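Plarkcombe Opens Enrollment for Home Food Storage Program

Households in all four service districts may register beginning in March

PLARKCOMBE – The Plarkcombe Office of Household Services will open enrollment in March for the Home Food Storage Program, a free course of instruction intended to help residents reduce the amount of food discarded at home. The program will be offered in all four of the city's service districts and will be delivered under contract by Rarnuvlow, a nonprofit provider of consumer education based in Fluvusholm.

The program follows a pilot held last fall in the Kelemen district, in which 121 households took part. Participants kept a written record of the food they threw away, attended evening classes at the Kelemen branch library, and received a printed storage guide for use in the kitchen. Of the households enrolled, 70 returned complete records for the full term of the pilot. The Office reviewed those records over the winter and used them in preparing the course now being offered citywide.

According to the records, the items most often discarded were salad greens, bread, cooked rice, soft fruit and opened containers of dairy products. Participants most frequently wrote that the food had been forgotten, or that they were unsure whether it was still safe to eat. A smaller number of entries concerned food that had been purchased in larger quantities than the household could use.

"The households in Kelemen gave us a clear picture of where the difficulty lies," the Office said in a statement. "Residents asked for plain instruction on how long common foods keep and where they should be stored. The course has been written to answer those requests, and we thank every household that took the time to complete its records."

Course Content

The course consists of classroom sessions and a short period of record keeping at home. Classes will cover the storage of fresh produce, the handling of cooked leftovers, the use of the freezer, the meaning of date labels on packaged food, and meal planning for households of different sizes. No cooking experience is required, and no special equipment will be needed.

Instruction on refrigeration will take up the largest part of the schedule. Residents will be shown how to check the temperature inside a refrigerator with an inexpensive appliance thermometer and how to adjust the control accordingly. The program recommends that the refrigerator compartment be held at or below 40 degrees Fahrenheit and the freezer at 0 degrees Fahrenheit.

Participants will also be taught to store raw meat, poultry and fish on the lowest shelf in a covered container, to place ready-to-eat foods above them, and to refrigerate leftovers within two hours of cooking. Milk and eggs should be kept on an interior shelf, where the temperature is steadier than in the door. Condiments and most bottled drinks are suitable for the door.

A separate session will address foods that are better kept outside the refrigerator. Whole onions and potatoes should be stored in a cool, dark place and apart from one another. Tomatoes keep their flavor best at room temperature until they are ripe. Bread that will not be used within a few days should be sliced, wrapped and frozen.

Date labels were the subject of more questions than any other topic during the pilot. The new course devotes a full evening to them, including the difference between labels that indicate quality and those that indicate the last recommended day of use. Infant formula will be discussed separately.

Storage Guide

Each enrolled household will receive the Plarkcombe Storage Guide, a 19-page booklet prepared by Rarnuvlow and revised after the pilot. The guide lists common foods in alphabetical order with recommended storage places and times. In response to comments from Kelemen participants, the type has been enlarged, the freezer tables have been moved to the front, and a blank page has been added for the household's own notes.

The guide will also be placed in the reference collection of each branch library. Residents who do not wish to attend classes may request a copy at the service counter of any district office while supplies last.

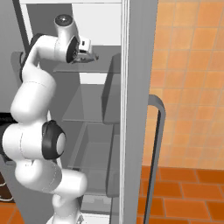
Image courtesy of Rarnuvlow. Computer rendering.

Enrollment and Schedule

Enrollment is open to any resident of Plarkcombe aged 18 or older. One adult may register on behalf of a household, and other members of the household are welcome to attend. There is no charge for the classes or the printed materials.

Registration forms will be available at district offices and branch libraries. Completed forms may be returned in person or by mail. Places will be assigned in the order in which forms are received, and residents who cannot be placed in the spring term will be offered a place in the fall without having to register again.

Evening classes will begin at 6:30 p.m. Daytime classes, requested by a number of older residents and shift workers, will begin at 10 a.m. The Kelemen district will again hold its sessions at the branch library. Locations for the remaining districts will be posted at district offices before the start of the term.

All class locations are accessible by wheelchair. Residents who require sign language interpretation or materials in large print are asked to note the request on the registration form so that arrangements can be made before the first session.

Households that took part in the pilot may enroll again. The Office particularly welcomes their attendance at the sessions on freezing and date labels, which have been substantially rewritten.

Records kept by participants will be collected without names or street addresses. The Office will publish a summary of the results by district after the close of the fall term, and a copy will be sent to each household that returns its records.

About the Office of Household Services

The Plarkcombe Office of Household Services provides information and instruction to residents on home safety, energy use, food storage and household waste. It maintains a public counter in each of the city's service districts.

About Rarnuvlow

Rarnuvlow is a nonprofit organization that develops courses and printed guides on everyday household subjects for cities, libraries and housing associations. Its main office is in Fluvusholm.

Media inquiries may be directed to the press desk of the Plarkcombe Office of Household Services. Copies of the Storage Guide are available to news organizations on request.

###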